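How to Roll Socks and Small Cloths for a Divided Drawer Tray

A drawer full of loose socks, handkerchiefs and cleaning cloths takes up more room than it should, and the thing you want is usually at the bottom. Rolling everything and standing it in a tray with square compartments fixes most of that. The first drawer takes 30 minutes or so. After that it is a few minutes per load of laundry.

These instructions cover ankle and crew socks, handkerchiefs, bandanas and thin printed cloths. Thick wool socks and bath towels are too bulky for the compartments and are better folded flat on a shelf.

What you need

A tray with fixed partitions. I use a wooden one from Kelden. The Ernard tray is similar but has slightly lower walls, and rolls tend to lean out of it when the drawer is pulled hard.
A clear, hard surface to roll on. A bed is too soft and the rolls come out lumpy.
A ruler or tape measure.

Measure first

Measure the inside of the drawer at the bottom, front to back and side to side. Drawer boxes are often narrower at the back than at the front. A tray that fits the front opening can jam halfway in.

Measure the height too. My drawers are in an old Kovačević dresser and they are 400 mm wide inside, with a top rail that hangs down farther than you would think. Anything that sticks up more than a finger's width above the tray catches on it.

Compartments should be a little larger than a rolled pair of socks. If you have to push a roll in with your thumb, the compartment is too small and you will stop using it by the end of the week.

Set up the surface

Take the tray out of the drawer and work on the floor or a table. Put it at one side and the cloth you are working on at the other, with bare space between them for rolling. Empty the drawer into a basket behind you so the pile does not creep into your working area.
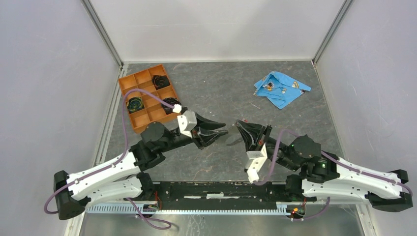

Dark socks go in first at my house, one color family at a time, and the lighter things fill in around them. Start with the bulkiest rolls and give each its own compartment. Do not pack them side by side right away. With three rolls spread out in the orange-brown tray and most of the squares still empty, it is easy to judge how much height each one takes before you commit to an arrangement. Leave the blue printed cloth open on the other side until the rolls are placed, then fold it to whatever size the remaining squares call for.

Rolling socks

1. Lay one sock flat with the heel facing up. Press the heel down so it makes a neat triangle.
2. Lay the second sock on top, matching toe to toe and cuff to cuff.
3. Start at the toes and roll toward the cuffs. Keep the roll firm but do not stretch the fabric.
4. Stop at the cuffs. Open the outer cuff and turn it back over the roll just far enough to hold it.
5. Set the roll in the compartment with the spiral facing up.

Step 4 is optional. Turning the cuff keeps the pair together in a loose drawer, but it wears out the elastic. In a divided tray the walls do the holding, so I skip it for dress socks.

Patterned socks are easier to pick out if the pattern ends up on the outside of the spiral – roll one and check before you do the rest.

Folding a printed cloth

1. Spread the cloth out, print side down, and smooth it from the middle toward the corners.
2. Fold it in half, then in half again, so you have a square.
3. Fold the square in thirds to make a strip.
4. Roll the strip from the folded end, not the end with the loose corners.
5. Stand it in the tray with the print showing.

If the cloth is very thin and keeps springing open, iron it once before folding. Cotton holds a roll much better than polyester.

Clear out the scraps

Before the tray goes back, pick up whatever came out of the drawer along with the fabric. Mine always has bits of packaging, stray threads and the little plastic pieces that new socks come with. Check inside the folds of any cloth you have left lying open as well. Small things sit there and end up rolled in.

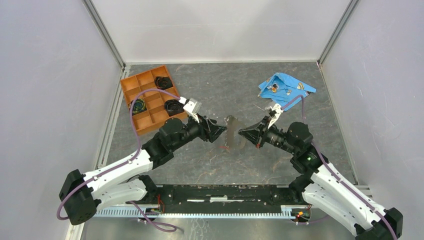 What looks like a small clear piece of plastic or film on the floor between the tray and the cloth.

Wipe out the empty compartments with a dry cloth. If the tray is wood, do not use a wet one.

Putting the tray back

Slide the tray in slowly the first time and listen for rubbing. If it shifts when you open the drawer, put a strip of Dollel shelf liner under it. Keep two or three compartments free for pairs that are in the wash.

Text by Eleni Halilović. Updated in December with the note on drawer height.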